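Ticket: Returnee families register rejects applications from consular intake
Product: Clidavo case register
Opened by: Capucine Texier, reintegration desk
Priority: High (reporter's choice), Medium (ours), High again (reporter, eleven minutes later)
Status: Resolved, with grumbling

09:10 Capucine Texier
The register will not accept applications from nationals asking to come home from the camps. Consular staff fill in the form, press submit, and get "Applicant must be resident at a valid address". If our applicants were resident at a valid address they would not be applying. Please fix before the prosecutors' meeting at three, as I have to bring a list and at present the list is a blank page with a crest on it.

09:32 Oluwatosin Obi
Morning. Which form version, and is it every application or just some?

09:41 Capucine Texier
Version 14. Every adult. Children go through if entered alone, so the register is happy to repatriate a toddler provided the mother isn't mentioned.

09:58 Oluwatosin Obi
Reproduced. Version 14 took its address check from the housing benefit form, which wants a postcode and a council tax reference. Camps have neither. Version 13 had a "place of detention or displacement" box, and somebody removed it as a duplicate of "holiday address". I have looked up who and it was me.

Workaround for now: put the ministry's own address in the residence field and write the camp name under Notes.

10:20 Capucine Texier
Tried it. We now have 24 adults living in our post room. The register has also flagged the building for overcrowding and sent a letter about it, to us, by second-class post.

10:26 Oluwatosin Obi
Right. Stop doing that, please. I'll switch the overcrowding check off for your desk.

11:05 Salamatu Nwankwo
Joining from the prosecution side. Whatever you do with addresses, don't touch the legal status field. Yesterday it had four values: under investigation, charged, no case, undecided. Today everybody reads "no case", including two women whose files are open on my desk. I would rather not learn the government's position on prosecuting them from a dropdown.

11:17 Oluwatosin Obi
Separate fault, same cause. When the address is refused, the form saves a half-finished record and fills the gaps with the first option in alphabetical order. "Charged" should have come first, but the list has a stray space in front of "no case", and a space beats a C. Logged as part two of this ticket.

11:40 Oluwatosin Obi
Part two patched. Status is now left empty when a record is half saved, and an empty status blocks it from appearing on any list. I've restored last night's values from the backup. Salamatu, please check your two.
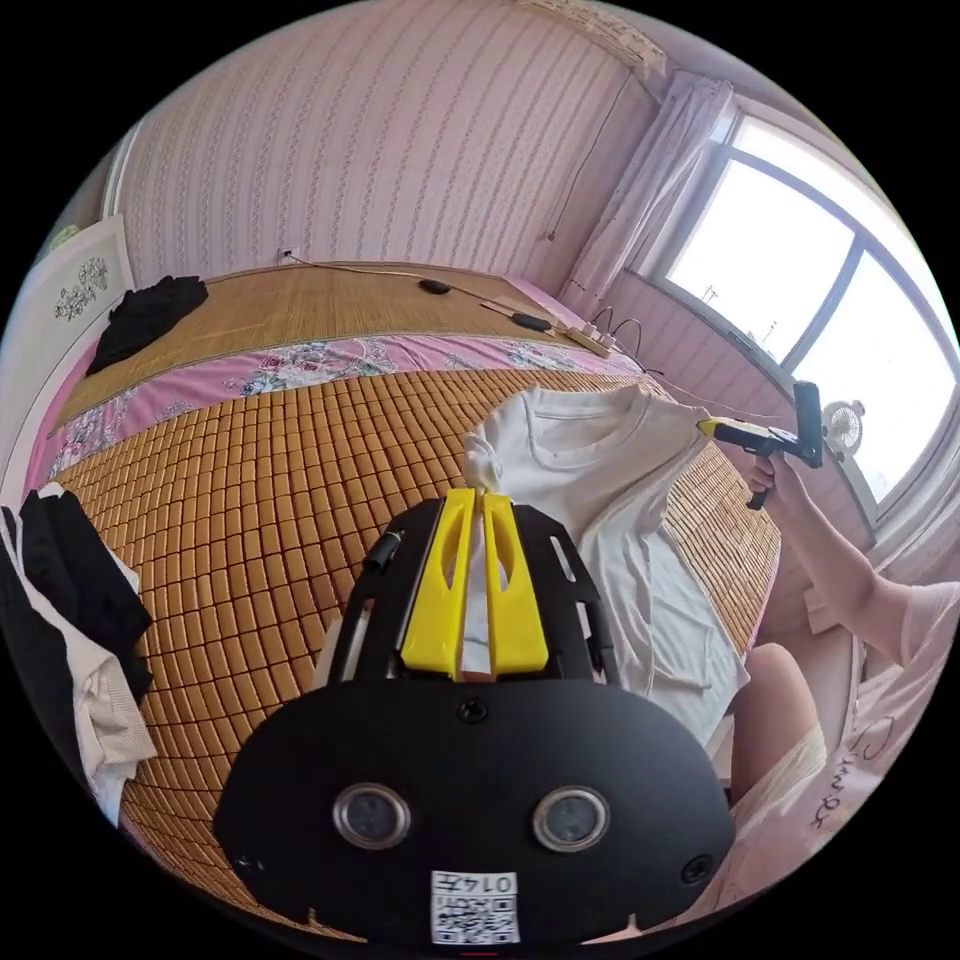

Salamatu Nwankwo wrote back at 12:15 that both files were correct again, but that the audit trail now credited her with having cleared and then reopened every case in the register before lunch, and could that be put right before a defence lawyer asked for a copy.

12:34 Oluwatosin Obi
It can't be deleted, which is the point of an audit trail. I've added a system note against each entry with this ticket's reference. A lawyer will still enjoy it, but for less long.

13:02 Capucine Texier
And my list?

13:48 Oluwatosin Obi
Version 15 is live. Changes:
- "Place of detention or displacement" is back, free text, 450 characters.
- Residence is optional if that box is filled.
- Children can be linked to a parent whose own application is incomplete.
- Holiday address is gone.

Clear your browser cache, log in again, and resubmit the post room people one by one. Bulk edit will try to move them all to the same camp.

14:36 Capucine Texier
All through. List printed. It came out under the heading "Tenants", which I have corrected in biro.

14:41 Oluwatosin Obi
Heading fixed for next time. OK to close?

15:55 Capucine Texier
Yes. The meeting agreed to decide each woman's case individually and to meet again. Someone asked whether the register could store a decision once there is one. I said I would raise a ticket.

16:03 Oluwatosin Obi
Closed. The decision field exists, by the way. It's under Notes, and it wants a postcode.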